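Famelach生活互助 > 厨房与餐桌 > 收纳

一家人的筷子全混了，怎么分、怎么配、哪些该扔？

碗底朝天 发表于 9/16/20

先交代背景。我们家原本是两家，我和我先生一家，婆婆自己一家，去年合到一处住，锅碗瓢盆也跟着合了。锅好办，谁的锅底平就留谁的。碗也好办，摞得起来的留下。唯独筷子，合进来以后就再没有分开过，吃饭的时候谁摸到什么算什么，我先生已经连着几顿左手红花、右手黑漆，夹花生米像在拆弹。

昨天我下了决心，桌上铺了蓝布，两个高的白色塑料筒摆到里头靠边的位置，先拿一小把出来试着分。就这么一小把，已经分得我想把筒盖到头上：红花的那种最好认，漆面亮，一圈红一圈白，底下深红地子上开白花，还有橘黄的条纹；旁边混着一根黑的，靠近头上缠着一张银白色的小标，标上有个金色的记号；再有一根橘红色的，颜色磨得差不多了，柄上原来印过什么，现在只剩一点浅印子，谁也读不出来，婆婆坚持说那是“福”；最后还有一根浅棕色的，什么花样都没有，素得像是从别人家外卖里混进来的。
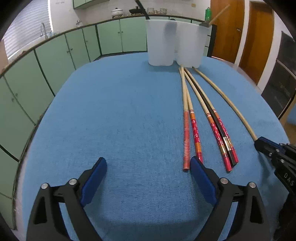

第 3 页

我的问题有这么几个，按着急的程度排：

一、红花的这种，桌上是三根。三根筷子是一个非常尴尬的数字，一个人用太多，两个人用不够。筒里也许还有第四根，也许没有。这种单出来的，大家是留着等它的另一半，还是直接扔？

二、红花那几根，花样看着一样，可我总疑心不是同一批买的。怎么判断两根能不能算一双？要不要拿尺子量？我不想拿尺子量筷子，我觉得人到了拿尺子量筷子那一步，生活就没有退路了。

三、掉色的那根还能不能用？婆婆说用了这么多年都好好的。我说正因为用了这么多年。谈话到此结束。

四、那根黑的，标要不要撕？我试着抠过一个角，没抠动，又不敢用指甲使劲。网上有人说用吹风机，有人说用醋，还有人说用花生油，我怀疑这些人只是在报自家厨房里有什么。

五、分好以后怎么放，才能不出三天又混回去？我看上了一种Tisham的分格筷筒，但是婆婆认为筷子筒就应该是一个筒，筷子进去以后怎么站是筷子自己的事。

先谢过各位。请不要回复“都扔了买新的”，这句话我先生已经说过了，说完他就去看电视了。

三餐糊口

都扔了买新的。

开个玩笑。不过真的，筷子又不贵，木筷子用久了本来就该换，我家是半年一换，到了11月趁天冷大扫除再统一清一次，扔的时候一点都不心疼。你为了几根筷子铺桌布，我觉得你可能是最近不太忙。

标的话拿热水泡一泡就下来了。泡不下来就再泡。

老汤不老

楼上那位先别急着给人家扔，木筷子也有木筷子的脾气。我在食堂后厨干过很多年，筷子这个东西见得多，最忙的时候一顿饭要收3,000根回来，收筐、清洗、晾干、配对，配对这一步是最磨人的，后来食堂想通了，全部换成一个样子的，从此再也不用配。所以你家这个问题的根子不在于筷子多，在于花色多。食堂的办法给你参考，不过我看你婆婆未必肯。

按你的顺序说。

单根的问题。我的做法是给单根留一个“候车室”，找个旧杯子，单的都插进去，放在看得见的地方。别放抽屉最里面，放进去就等于埋了。等一个月，这一个月里洗碗、擦灶台、挪冰箱，另一半该出来就出来了，常见的藏身地是沥水架后面和抽屉滑轨旁边。一个月还没等到，就改行：搅鸡蛋、搅面糊、通漏斗，或者拿去给花盆里的番茄苗当支架。你家那根素的，我看最适合干这个，它大概也没有别的志向。

配对的问题，不用尺子。两根并在一起，粗的那头在桌面上轻轻一墩，看细的那头齐不齐。齐的再看粗细，拿在手里搓一搓，转起来一个圆一个方的，肯定不是一双。最后看花样的位置，同一批的筷子，红白圈离顶端的距离应该差不多，差得多的多半是后来补买的。红花这种到处都有卖，年年样子差一点点，就是专门用来折磨你们这种认真的人的。

三条都过了就算一双。过了两条，而且吃饭的人没意见，也算一双。婚姻介绍所的标准也不过如此。

掉色的问题，我站在你这边。漆面磨掉了，木头露出来，油和水就往里进，洗得再勤也是表面干净。你看看掉色的是柄还是入口的那头。只掉了柄，凑合拿来炒菜翻个面、捞个面条，我觉得说得过去；入口那一头要是起毛、开裂、发黑或者闻着有酸味，那就不要留了。跟老人说的时候别说“脏”，说“这根功劳大，让它退休”，同样一件事，退休比淘汰好听，我当年就是这么被请出后厨的。

标的问题，拿温毛巾裹一会儿，从边角慢慢搓，搓不掉的胶用一点食用油抹开再用洗洁精洗掉。别整根长时间泡热水，木胎的泡久了容易弯，泡弯了你还得再上来发一个帖子。楼上说泡不下来就再泡，这个我不赞成，人和筷子都不能这么对待。

最后提醒一句，洗完一定要晾透再进筒，细的那头朝上。筒底要是没有漏水的孔，自己隔三差五把筒也翻过来洗一洗。很多人天天洗筷子，从来不洗筒，我在食堂的时候，一掀筒底，什么胃口都没有了。

碗底朝天 补充

谢谢老汤老师傅，“候车室”已经建成了，用的是我先生的刷牙杯，他还不知道。

墩桌面的办法我试了，非常解气，建议每个心情不好的人都试一试。墩到一半婆婆从房里出来，以为我在敲桌子催她吃饭。

关于放哪儿，我得多说两句我们家厨房的情况，因为有好几位私信我说“你在灶台旁边装个架子不就行了”。我们家橱柜是薄荷绿的，上下都是，沿着左边和里头拐一个弯，台面是棕色的，颜色是婆婆当年选的，选的时候说看着凉快。台面看着挺长，真要用的时候一寸都没有：油烟机底下是灶台那一段，一口带盖的白锅，一口黑锅，再加两个玻璃罐子，站得满满当当；窗户那边是水龙头，后头还排了一溜透明小瓶子；拐角上有一个小摆件，婆婆的，动不得；右头还立着一个绿瓶子，也是她的，也动不得。

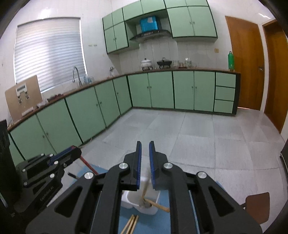
所以能放筷子的地方，算来算去只剩两处。一处是水池边上，方便是方便，但总觉得那里潮气重。另一处是那三层绿抽屉里最上面的一层，离灶台和餐桌都近，可是婆婆认为筷子躺着放不吉利。我问她哪里不吉利，她想了一会儿，说反正她妈妈也是这么讲的。这种论据我没有办法反驳，它已经往上传了两代。

另外，昨天那一小把只是开胃菜。今天我把剩下的也倒了出来，木头本色的一大堆，看上去全都一样，墩完发现没有一样的。我现在对“木头色”这三个字产生了生理反应。有几根比别的长一截，老汤说的捞面条的大概就是它们。

再问一句：抽屉和水池边，大家选哪个？还有，怎么让全家人洗完碗以后把筷子放回对的地方？我先生的原则是，东西离开他的手就算放好了。

Wálter Condori

中文是在Konari跟岳母学的，打字慢，有错请原谅。我岳母教我的第一个厨房词语就是“筷子别插饭上”，第二个是“筷子别乱放”，所以这个题目我有资格说几句。

抽屉和水池边，我选抽屉，但是先在水池边晾。这是两件事，很多人当成一件事办，结果筷子一辈子住在晾的地方，从来没有真正回过家。我的流程是：洗完，细头朝上插进晾的筒里，筒底要能漏水；第二天早上烧水的时候，把干了的收进抽屉。烧水反正要等，等着也是等着。你已经有两个筒，一个晾，一个收，其实不必再买Tisham那种分格的。我买过一个，分得太细，一格只够放一家三口的，客人来了筷子就得站到外面去。我后来拿它插笔，插笔很好用。

至于躺着不吉利，可以折中：抽屉深的话，里面放一个矮杯子，筷子斜着靠，不算站也不算躺。我岳母检查过，点了头，理由是“看着像在歇脚”。你们家抽屉有多深我不知道，先拿一根筷子比一下，比不进去就不要硬关，我们家抽屉的木板上现在还有一排小坑。

分色的办法，我家是一人一种。我是黑的，太太是红花的，岳母是素的，她说素的最顺手，花的吃到嘴里有心理负担。一人一种的好处是谁的丢了谁自己找。三根红花的问题也就好办了：归给一个人，两根吃饭，一根备用。多出来的那根插进你先生的刷牙杯，他刷牙的时候顺便就参与了家务。

让全家人放对地方，这个我试过贴标签，写了三种语言，没有用。最后有用的是把不在岗的筷子全部收走，抽屉里只留每人一双，外加两双给客人。数量一少，乱也乱不到哪里去，少了一根当场就能发现，嫌疑人也就那么几个。其余的用绳子扎好放到高处的柜子里，扎的时候把细头朝同一个方向，不然下次拿出来还得再分一遍，这个亏我吃过。

木头色的那一大堆，不要站着一根根对。先按长短分，最长的挑出去做饭用。再按头分，尖的一堆，圆的一堆，方的一堆。然后才去墩桌面。顺序反过来的话，你会墩到半夜，邻居会上来。我第一次分家里那堆就是反着来的，那回有200根，岳母年轻时候办席剩下的，分到后来我看什么都是一双，包括两支铅笔。

还有一个小地方，老汤师傅没有提：新配成的一双，拿指甲油在柄顶上点一个小点，两根点一样的颜色。点在最上头，离嘴远，干透了再用。下次混了，看点就行。我太太贡献的指甲油，她有一瓶紫色的，买来以后发现不喜欢，现在我们家最体面的几双筷子都是紫顶。

老汤不老

指甲油我不太放心，洗久了要掉渣。用小刀在柄顶上刻一道浅印更稳当，食堂以前给各班分勺子就这么干，一班刻一道，二班刻两道。素木头的可以刻，上了漆的就别刻，刻破了漆进水。

抽屉那个流程我同意，晾和收是两回事。

三餐糊口

我家有个Sarkar的筷子消毒机，插进去按一下就完了，不用晾。

就是只能放很短的筷子，长的盖不上盖。现在放勺子。

碗底朝天

汇报进度。按Wálter说的先分长短再分头，木头色的那一堆总算有了结果，配不上的全进了候车室，刷牙杯已经站不下了，我先生昨晚提出了抗议，我说你可以认领。

浅棕色那根素的，婆婆今天拿走了，说正好撑她那盆茉莉。橘红色掉色的那根，我按老汤师傅教的，说它功劳大，该退休了。婆婆很赞成，转身把它收进了自己的针线盒，说退休了也得有个住处。

黑的那根，标已经搓下来一半，胶还在。另一根黑的还没找到，有线索我再上来更新。抽屉比过了，一根长筷子斜着放刚好关得上，明天去买矮杯子。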